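Search this site Go

Nernness workshop members build a two-armed robot that has a go at the laundry

Members of the Nernness shared workshop have spent the past year building a pair of robot arms that work together at a table, and this June they're opening the doors so anyone who fancies it can come and try driving them. The project is called Duruletti, it lives on a white tabletop at the workshop in Tostotby, and its main job at the moment is learning its way around a T-shirt.

It began as an evening chat between two members. Arnar Ravn had been mending a sewing machine on the next bench and said that cloth was the most annoying stuff he'd ever had to hold still. Hala Nimri, who had already built one small arm at home in her spare room, said she'd love to see a robot try. By the end of the evening they had a drawing on the back of a delivery note, and the drawing is still pinned up by the kettle, tea stain and all.

"I thought we'd be at it for a couple of months," says Arnar. "We had the first arm moving quite quickly and I got very cocky. Then we put the second one up next to it and they knocked into each other straight away. I laughed so much I had to sit down. After that we got serious about cables."

Cables have been a big part of the story. Every joint needs power and a way to talk to the computer, and an arm that turns freely on its own will happily wind its own lead round itself if it's allowed to. The group has rerouted everything on the right arm four times. The present arrangement leaves a long loop with plenty of slack, and it has lasted longer than all the earlier ones put together.

The grippers were made in the workshop. Hala has kept count of the finger designs, and the set now fitted is version 13. Version 12 was stronger, but it was too thick at the tips to get under a hem, and the members who had worked on it were very sad to see it go (it has a second life holding the door open in summer). The current fingers are slim and angular, with a small circuit board mounted at the tip, and a broken one can be swapped in the time it takes to make a brew.

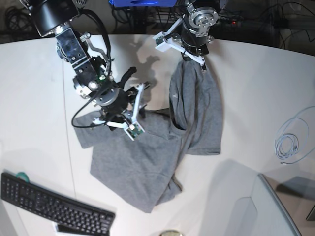 Cloth turns out to be a brilliant thing to practise on, and a maddening one. A block or a cup stays the shape it was when you left it. A shirt doesn't. Pull one corner and the far side moves as well, or doubles up underneath where you can't get at it, and then the next move has to be different from the one you planned. The usual approach at Tostotby is to let one arm pin the fabric down while the other lifts, and then change over. Getting the changeover right is what most evenings go on.

"The first time it folded a sleeve in without dragging the whole shirt off the table, there was proper cheering," says Hala. "It was a terrible fold! My mum would have sent it back. But we'd made those arms, we knew where every bolt was, and there they were doing a thing you do at home on a Sunday without thinking. I've gone off ironing completely, by the way. I have far too much respect for shirts now."

The group wants to be clear about where things stand. Duruletti can't do a basket of washing, and there are no plans to sell it or turn it into a product. It is slow. In the last round of practice the members made 210 attempts at a simple fold and were happy with 89 of them, using a plain cotton T-shirt each time. Thicker jumpers go badly. Anything silky goes worse, and nobody has been brave enough to try a fitted sheet.

What it has done is teach a lot of people a lot of things. Around 12 members have had a hand in the build at one stage or another, and most had never touched a motor before. One came to the workshop for the pottery wheel and now does nearly all the wiring. Two others have gone on to start their own smaller arms at home, and they bring the awkward bits in on project evenings so that everyone can argue over them.

Thanks are due to Ingvarsson, the hardware shop in Tostotby, which let the group have a box of odd bolts and brackets when the budget had run dry, and which has been very patient about being asked for a single washer at closing time. The rest of the money came from members' subs and a cake stall.

Visitors in June will be able to take a turn at guiding the arms, with a member beside them to help, and to see the older fingers laid out on a bench with notes on what went wrong with each. There's no need to book and no need to know anything. Children are welcome with a grown-up. Sessions start at 6.30pm and go on until people drift off home, and there will be tea. If you have an old T-shirt you no longer want, please bring it along, as the practice ones are wearing thin at the shoulders.

Next on the list is a better way of feeling when the fingers have picked up two layers instead of one. Arnar has an idea for it and Hala has a different idea, and the plan is to build both over the summer and see. The group will also be writing up the build in plain language, with the parts list, the drawings and the wrong turns left in, so that other workshops and people with a spare table at home can have a go themselves.

"Please do copy it," says Arnar. "And if you make a better finger than ours, come and show us. We'll put the kettle on and then we'll pinch it."

Notes for editors

Duruletti is a members' project at the Nernness shared workshop, Tostotby. Arnar Ravn and Hala Nimri are both happy to talk to local papers, radio and school newsletters. Reporters are welcome on any project evening and can try the arms themselves. Please ring ahead if you want to film, so that we can clear some room round the table.

14 shares 3 comments

Contact us | © Nernness Shared Workshop | Back to top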